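4.2 Sorting by household members

The second part of the study looked at how people put things away when no containers had been labelled for them. In the first part, reported in section 4.1, each household was given a fixed set of boxes and told what went in each. Here they were left to decide for themselves. We wanted to know whether the groups people made at home would match the groups used in the Tiswood scheme, which sorts by material and by room, or whether they would follow some other rule.

The work was done in living rooms and shared sitting areas in Brodbridge between breakfast and the middle of the afternoon. These rooms were chosen over kitchens and bedrooms because they collect objects that have no settled home. A saucepan left in a kitchen is easy to place. A drink, a toy, a charger or a letter left on a living room surface may belong to any of several people and to any of several rooms, and the person tidying has to make up their mind about it.

Each session began with the room as the household had left it. We asked people not to tidy beforehand, and most kept to this, although two households told us afterwards that they had run a vacuum cleaner round. The person tidying was then asked to clear the surfaces at their own pace and to say aloud where each object was going and why. Answers were written down in the words used. If the person gave no reason, none was asked for at the time, but the object was noted and brought up again in the short interview at the end.

Across all sessions 2,411 objects were moved. An object was entered once, at its first move, even if it was later picked up again and put somewhere else. Second moves were kept in a separate list and are dealt with in section 4.4.

Drinks containers gave the most trouble in coding. The Tiswood scheme has one class for bottles, and it takes no account of whether the bottle is still in use. To the people tidying, this was the main thing that mattered. A bottle that somebody meant to finish was treated as a possession and left within reach of where that person sat. One that was done with was treated as rubbish and taken out of the room straight away. One that had been kept for refilling was a third case again, and was put with cups and glasses. The same bottle could fall into any of these groups, and the coders could not tell which from the object alone. 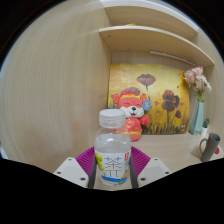 Figure 3. Clear plastic bottle with a white screw cap and a printed label, with a red plush animal toy behind it.

We therefore split the class. Bottles were coded as kept, discarded or refilled according to what the person said, and as unclear where nothing was said and the interview did not settle it. The split was made after the first ten sessions, and those sessions were coded a second time so that the whole set is on the same footing. Agreement between the two coders on bottles was poor before the change and good after it. The remaining disagreements were nearly all about bottles moved without comment.

Soft toys behaved in a different way. The scheme places them with children's things, to be returned to a bedroom or a toy box. In homes with young children this was often what happened. In homes without children, and in a fair number of homes with them, soft toys were treated as ornaments. They were lifted, the surface under them was wiped, and they were set down again in the same spot, sometimes turned to face the room. Several people did not think of this as tidying at all and did not mention the toy when asked to list what they had moved. Heledd Pugh, who carried out the interviews, noted that people would talk readily about where a toy had come from but had little to say about where it ought to go.

This raised a question about what should count as a move. We decided that an object lifted and set down in its own place would be entered, with the place marked as unchanged. Leaving such objects out would have made the rooms look emptier than the people living in them would say they were, and it would have hidden the fact that a good deal of the time spent tidying goes on things that end up where they started.

Nearness had an effect that we had not planned for. Objects standing next to each other tended to be dealt with one after the other, whatever they were, and were sometimes carried off together. A bottle beside a toy might be moved to the same shelf for the time being and separated later. Rowlands describes a similar pattern in desk clearing and calls the result a holding pile. Our households used holding piles as well, mostly on chair arms and the bottom stair. They were usually cleared before the session ended. Where they were not, the objects in them were coded by their position at the end, with a note.

The Cuveo storage units used in the first part of the study were left in the rooms, closed and without labels. Most people ignored them. Those who did open them used them for paper and cables, and no drinks container was put in one in any session.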